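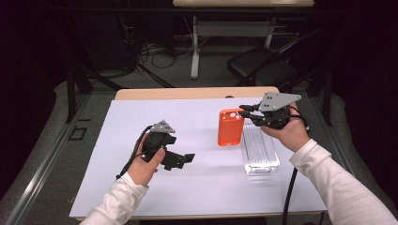
*Case and clear box, both grippers in hand, at the white-topped table.*

**Minutes, gripper fault meeting, 23 Jun 2020**

There: Getsemaní Cortés (chair), Prys Landeg, Wiesława Wasilewska, Blagoje Shehu, and me, Heriberto Tapia, taking notes because I lost the draw again. Nothing from Escobedo, who were invited and sent a thumbs up.

Usual warning that I write these the way I talk. Shout if I've got you wrong and I'll fix it.

**1. Last time's actions**

Prys has relabelled the cable bags. Wiesława's new stool hasn't come. The May list still has the curtain rail on it and we agreed to stop pretending and take it off.

**2. The pinch**

This took up most of the meeting, so I'll go through it properly.

Blagoje was doing the case-and-box task with the hand-held pair when the right gripper closed by itself. He had it raised over the far end of the box and hadn't touched the trigger (he's very firm on this, and I believe him). It shut on the box, he reached across with his left hand to pull the box free, and the right one opened and shut again and got the side of his finger. Sore, a bit of a blood blister, no broken skin. He's fine! He did finish his tea before he told anyone, which Getsemaní had words about.

Wiesława pulled the log afterwards. There's a gap in the trigger signal on the right-hand unit lasting 3 seconds, and when the signal comes back the controller reads it as fully squeezed. Then it drops out and does the same thing again. So the gripper did what it was told, only it was told rubbish.

Prys thinks it's the cable. The right one hangs down over the edge of the table and every time you lift your arm it drags on the corner, and he's been moaning about that since the table was set up (I went back through my notes and yes, he has, twice). He wiggled the plug while Wiesława watched the readings and they jumped all over the place. The left one stayed steady however rudely he treated it.

Wiesława isn't so sure it's only the cable. Her point was that cables go bad all the time and a bad one ought to leave the gripper limp. She thinks the Plurkex update changed what happens on a lost signal. The old version let go. She's going to put the old version on the spare and pull the plug out on purpose.

Bit of back and forth here about whether we could carry on with just the left hand in the meantime. Blagoje was keen, Getsemaní wasn't, and I said the task makes no sense one-handed anyway. Getsemaní decided: both units stay off until the test is done. The left one has the same software even if its cable is good.

**3. The stop button**

While we were at it Blagoje pointed out that he couldn't have reached the stop. It's on the back wall behind the operator and both his hands were full. We all went quiet at that one. I'd walked past that button every day and never thought about it.

Prys suggested a foot pedal. Skuddale sell one that would plug straight in, 114 for the pedal and the lead, and Getsemaní said to buy it there and then. Wiesława wants it wired so that lifting your foot stops everything. Prys says your leg goes dead if you have to hold a pedal down for a whole session, and he has a point, sessions are 45 minutes. Left with the two of them to sort out, preferably not by email with all of us copied in.

**4. Recordings**

We've got about 30 runs from the same morning. Wiesława has only checked the bad one for signal gaps, so the rest are parked in a separate folder and mustn't go to Wollberg yet. I'll tell them there's a delay. I'd like to say why as well, and Getsemaní agreed, as they use the same controller and would want to know.

**5. Reporting**

Blagoje has filled in the accident form. Getsemaní added a line that anything that moves by itself gets reported straight away, pinch or no pinch. Prys then owned up that the right gripper had "twitched" on him the week before and he'd put it down to his own thumb. That's gone on the form too. No telling off, we'd all have done the same, but please don't from now on.

**Actions**

- Wiesława: unplug test on the spare, old software and new. Check the other runs for gaps.
- Prys: new right-hand cable, and clip both cables so they don't drag on the table edge. Order the pedal.
- Wiesława and Prys: agree how the pedal works.
- Me: write to Wollberg, and chase Escobedo for their own fault notes.
- Getsemaní: "do not use" tags on both grippers, today.
- Blagoje: rest the finger.

**6. Anything else**

The fridge is being defrosted, so take your milk home. Next meeting once Wiesława has her test results, and Prys is doing the minutes.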